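Floors: what we learned after the Ackroyd hall reseal

Quick one this month as the hall is only just back open and the inbox is full of floor questions. So, floors.

The Ackroyd hall got its reseal in February. Two coats, old wax stripped off first. Closed 6 days in all, longer than we wanted, but the second coat went on late and we were not going to let the dance class loose on it early. Sorry again to the Plelley group who got bumped to the annex. Your deposit carries over, no need to email.

Main lesson: stop mopping with so much water. Most of the gray haze on the old finish was soap. Years of soap. Damp mop, plain water, a small capful of neutral cleaner every couple weeks. No vinegar please, it dulls the seal. Dust mop before every booking and after. Takes 8 minutes if you don't stop to chat.

Shoes. Clean soft soles only, all groups. Black rubber scuffs come off with a dry tennis ball on a stick, try that before you reach for any spray. Tables get lifted, not draged.
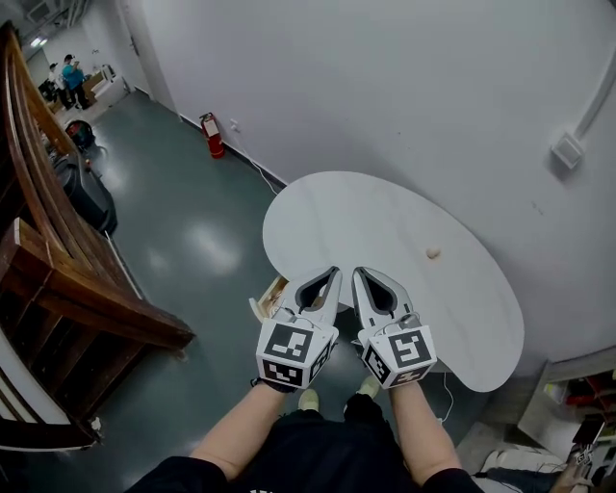 One reader at the Gristlow hall wrote in to say that they gave up on polish altogether three winters back and now just buff dry once a month, and that the floor has never been less slippery. Worth a thought. Their floor is older than ours and sealed differntly, so try a corner first. Behind the piano, say.

Mats next. Both doors need them, the long kind, 60 inches at least. Short ones catch one foot and miss the other. Shake them out outside, not in the lobby (you know who you are). Grit does more damage than any chair leg.

Felt pads for the stacking chairs are in the supply closet, top shelf. Stick-on ones fall off in a week, use the nail-in kind where the leg will take it. More on order.

Next reseal not for a few years if we behave. Dindemum hall is getting quotes now and will share what they hear. Got a tip for getting candle wax off? Send it, we need it.

Last updated: March

Related items
Annex heating, where things stand
Booking the Plelley room for summer
Chair stacking, the short version
Lost and found list

Contact the newsletter desk | Copyright Ackroyd Hall News | Back to top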